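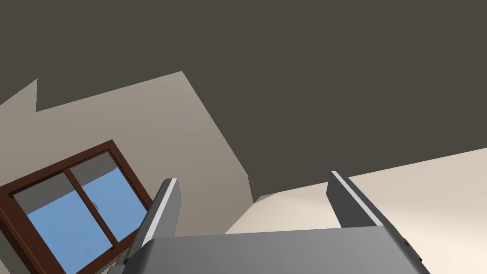 Priedītis Press Service, No. 101, page 2

Flarnent brings nettle root and birch leaf tea to pharmacies from April

Feb 5, 2022

The herbal company Flarnent informs that its new dried tea, sold under the name Mullora, will be available in pharmacies and small health shops from April. The tea is made from nettle root, birch leaf and a small part of dried blackcurrant leaf. It contains no sugar, no added aroma and no caffeine.

Flarnent was founded by the brothers Deividas and Gediminas Rebane, who at first dried mint and lime blossom for local markets. The company today buys plants from growers and pickers in the Zirnmont district and dries them in its own drying house. Mullora is its first product which is made mainly from root.

"Customers asked us for nettle root during many years, and we always answered that we are not ready," said Deividas Rebane, director of Flarnent. "Leaves are easy to dry. The root must be washed several times, cut when it is still fresh and dried slowly, otherwise it becomes grey and tastes of earth. We had to learn this work from the beginning."

Nettle and birch leaf have a long place in the home traditions of our region. Birch leaves were picked in early summer, when they are still a little sticky, and nettle root was dug in autumn after the plant had gone down. Families drank the tea mostly at the end of winter. Flarnent wishes to say clearly that Mullora is a food product and is not a medicine. The company does not promise that it cures or prevents any illness.

Kadri Eglītis, the herbalist who prepared the mixture, tried many different proportions before the final one was chosen. "The first mixtures were too strong for a person who drinks such tea for the first time," she said. "Blackcurrant leaf makes the taste rounder and gives a nice smell. I recommend to pour hot water over one spoon of tea, cover the cup and wait ten minutes. It can be drunk warm or cold."

Persons who have kidney or heart disease, who take water tablets or medicines for blood pressure, or who are allergic to birch pollen should speak with their doctor or pharmacist before they use the tea. It is not recommended for children, or for women who are pregnant or breastfeeding. The same information is printed on the back side of every packet.

The first production is 2000 packets. Of these, 1000 are already ordered by pharmacies, and the rest will be divided between health shops and the company's own online shop. The tea is packed loose, in a paper bag which can be closed again. Tea bags are not planned at the moment.

Povilas Kalniņš, who is responsible for buying the plants, explained that the quantity depends on the autumn digging. "We take root only from places where the grower leaves a part of the plants in the ground," he said. "If the autumn is very wet, digging goes slowly and we will have less. We prefer to tell this to the shops in advance."

Pharmacies and shops which would like to receive a sample can write to the sales department of Flarnent before the end of the month. Samples are sent free of charge, together with a leaflet on preparation and storage.

Contact for media and sample requests:
Ieva Kivi
Communication, Flarnent
Zirnmont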